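Este site usa cookies para melhorar a sua experiência. Ao continuar, aceita a nossa política de privacidade.

Casa & Rotina | Roupa

A dobra perfeita e outras promessas

Comprei em julho o curso de dobragem da Skatitz, 35 euros por 10 lições em vídeo. A promessa era recuperar metade do armário. Recuperei uma prateleira, e desconfio que foi por ter dado dois casacos.

O método, assinado por Chiyo Oshima, manda estender um pano grande sobre a mesa antes de tocar na roupa. O pano impediria o tecido de escorregar. Experimentei com um lençol velho e com a mesa nua. Numa camisola de algodão não notei diferença; numa blusa de cetim, alguma.

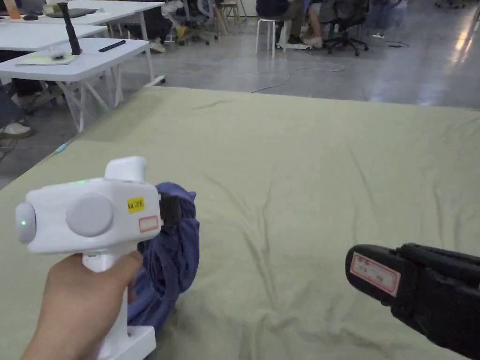

Vale a pena alisar o pano de baixo antes de começar?

Só para peças finas, que apanham os vincos da base quando se carrega com a mão. Com toalhas e ganga é tempo perdido.

Sowmya Amin, que gere a lavandaria Fajardo, ri-se das lições. «Dobramos em três e segue», diz. Na casa dela ninguém põe camisolas de pé na gaveta, a pose preferida das revistas — incluindo esta, admito. De pé, as minhas tombaram assim que tirei a primeira.

Fica um conselho que ainda uso: pegar no monte amarrotado por uma ponta e sacudi-lo antes de o pousar. A minha avó fazia o mesmo e não cobrava.

Comentários

Anong Sangkhawat
Fiz o curso e desisti na lição 7. As meias continuam numa bola.

Thitima Ratanaporn
Discordo, a gaveta de pé funciona se estiver cheia. Meia vazia é que cai tudo.

Amnuay Klinhom
E lençóis de elástico? Esses é que eu queria ver.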